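In Defence of the Cupboard Door

Every second term a parent asks me when the robotics club is going to build a proper robot, by which they mean one that fights.

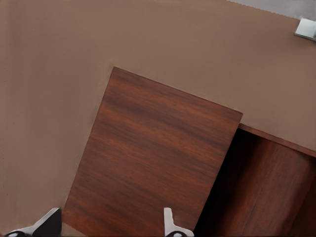 I understand the disappointment. Other schools have robots that flip each other over in a plastic arena while somebody's uncle does the commentary. We have a cupboard that doesn't exist and an arm that doesn't exist either, and nine teenagers who spend their lunch hours arguing about hinges. Try putting that on the cover of the newsletter.

I'd like to argue for it all the same, and I say this as someone who came to the club to supervise and was promised there would be biscuits.

The task came from the Juvik Cup, which is run online and asks each team to write a program that works a simulated arm in a simulated kitchen. Open the door, close the door, don't take it off. Scoring is by a formula I have read several times. Our team is called Cillen, after a vote I wasn't consulted on, and in the June round it came 61st. I am told this is respectable. I am told so mostly by the team.

What I like about a door is that everyone in the room already thinks they understand it. Hưng Cù, who is fifteen and cannot be hurried, had the first go and told the arm to pull straight back. A door doesn't go straight back. It goes round, and the hand has to go round with it, and if you have never had cause to write that down you will be surprised how long the writing takes. He went and opened the stationery cupboard over and over with his eyes shut. Then he asked for some graph paper, and I can report that in my years of teaching mathematics no student had ever asked me for graph paper.

Sharada Shetty thinks the whole thing should be learned from practice runs and has no patience for graph paper. She set hers going overnight and came back to 1,603 attempts, most of them terrible. She watched far more of them than she needed to. There was one where the arm waved at the door for the full time limit, like a man trying to get a waiter's attention, and she had to explain to the younger ones that by her own scoring rules it had done quite well. I have sat through whole days of professional development on assessment that made the point less clearly.

The usual complaint, put to me by my colleague Narayanan Subramaniam over the photocopier, is that it's all on a screen. Children should be getting glue on things. I have some sympathy. I also remember the year we had a real arm, a Jedholm kit that cost us a cake stall and a sausage sizzle. It had one working wrist, and 4 students could stand near it at a time, and the one who got to touch it was always whoever had the loudest voice. The simulated cupboard can be wrecked by everybody at once. The quiet kids wreck it with particular flair.

I won't pretend the wood grain fools anyone, or that a program which manages our pretend kitchen would last long in mine, where the cupboard under the sink has to be lifted slightly and sworn at. The students know this. Hưng has a list of the things the simulator leaves out, and it's the best piece of writing he has done for any of us, including his English teacher, who has asked for a copy.

So no, we are not building one that fights. If the school finds the money, we might get another real arm next year and try it on the stationery cupboard, which has had plenty of practice. Sharada has already put in for the overnight shift. I've asked about the biscuits again.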